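Ticket 1381 – Mavier hand unit, right side, marker drops out
Opened by: Roos Mulder
Site: Brondport hall
Status: open, again
Priority: medium (was low until it happened to my boss)

Right unit loses tracking for a second or two, then comes back and acts as if nothing happened. Left unit is fine. Swapped the USB leads, swapped the hands holding them, swapped the order we switch them on. The fault stays with the right one. 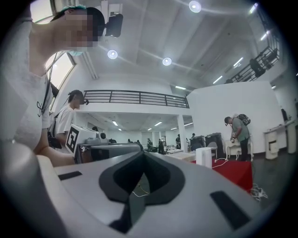

Log on the right unit shows 317 dropouts since the firmware update in November. Most come in bursts before lunch, which I first blamed on the network, as one does. My money is now on light. The hall has a big bright window on one side and round lamps plus tubes overhead, all at different angles, and the exposure is still on auto. I have asked for it to be locked at 2000 microseconds.

Update, 10:40. Exposure locked. Fewer dropouts, so of course I told everyone it was fixed. Then I tilted the unit up toward the ceiling and it dropped out on the spot. 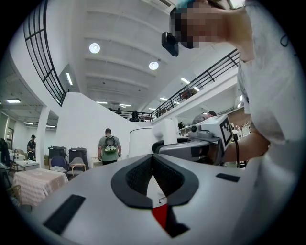

Tightened the marker plate as well. One screw had around half a turn left in it. Goossens sent a spare plate with the wrong hole spacing, so the old one stays on. Next check is a slow pass low over the red table, 20 repeats, wrist strap on.
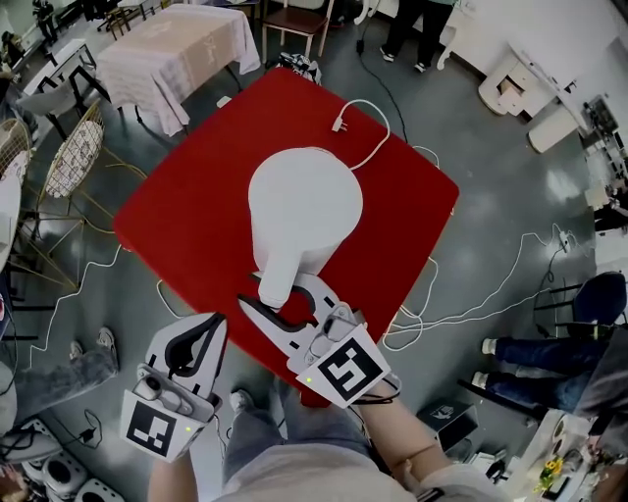

Lesego Lekota
Second-line support, Fulura

Roos, please leave the exposure where it is and redo the lens calibration on the right unit only. A green light by the marker means power and nothing more, I'm sorry to say. Attach the new log after the 20 passes – the whole file, please, no screenshots of it.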